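I have put off writing about dish racks for months, mostly because it felt like too small a thing to fill a page with. Then Milagros Casado wrote to ask how I keep mine from turning into a swamp, and my answer got so long that I figured it might as well go up here (hi, Milagros!).

So, October is rack month at my house. I pull everything off the counter, give the wood a good look in daylight, and start over with a clean setup.

## Give the bowls some room

My biggest mistake for years was nesting bowls while they were still dripping. They look tidy that way, and then you pull them apart the next morning and there's a ring of water in between. Now each bowl gets its own spot, even if that means washing up in two rounds. Bowls go upside down and tipped a little, so the ring on the bottom (the foot, my grandmother called it) can drain too. That foot is a sneaky thing. It holds a little puddle right on top, and if you flip the bowl over without thinking you get it down your sleeve. I give mine a quick dab with a towel after five minutes and then leave it alone.

If you get brownish marks around the foot, try a paste of baking soda and water on an old toothbrush. Small circles, not too hard, rinse well. It won't shift everything, but I've rescued a few thrift store bowls that way.

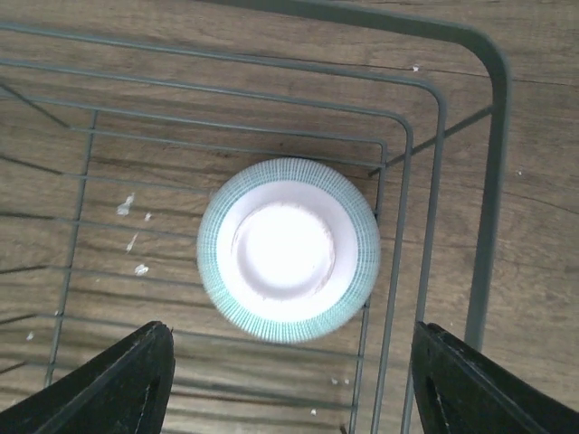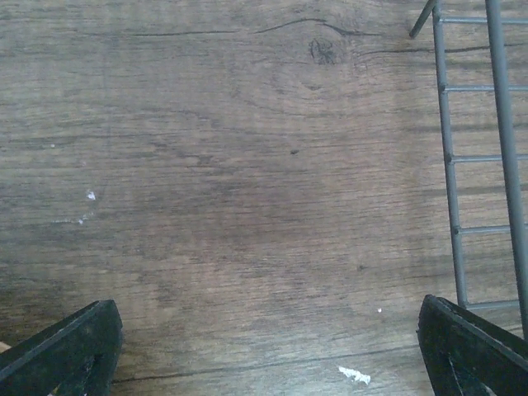
**Elfriede Fuchs**
*Writes the kitchen and cleaning pages*

## Wire racks: the corners are where it happens

I love a wire rack because the air gets in from all sides, but boy, do those corners collect gunk. Every place where one wire meets another is a little shelf for soap scum. About once a month I fill the tub with a couple of inches of hot water, add a cup of white vinegar, and let the whole rack soak for half an hour. Then in with the toothbrush (a different one, please!) and a good rinse. Dry it right away, too – I have lost one rack to rust already and I was pretty mad about it.

If yours has a chip in the coating, a dab of clear nail polish will hold it for a while.

## And the wood underneath

A rack straight on a wooden surface is fine as long as you don't let water sit there. I lift mine every evening and wipe with the grain, first with a damp cloth and then a dry one. Crumbs and little white flecks love to hide in a strong grain pattern, so get your eyes down level with the counter and look across it toward the window. You'll be amazed what shows up!

Dark lines need a closer look. Run a fingernail across. If it glides, it's probably just the pattern, and if it catches, you've got a seam or a scratch, and water can get in. I clean those out with a dry, soft brush and keep the drips well away. Real wood likes a bit of mineral oil once it's fully dry. Laminate doesn't want any, so find out which one you have before you open the bottle.

My neighbor Silvan Thaler slides an old baking sheet under his rack to catch the drips. I tried it for a week and went back to my cloth, but his counter does look better than mine.

Next month I'm doing cutting boards, including the one I warped.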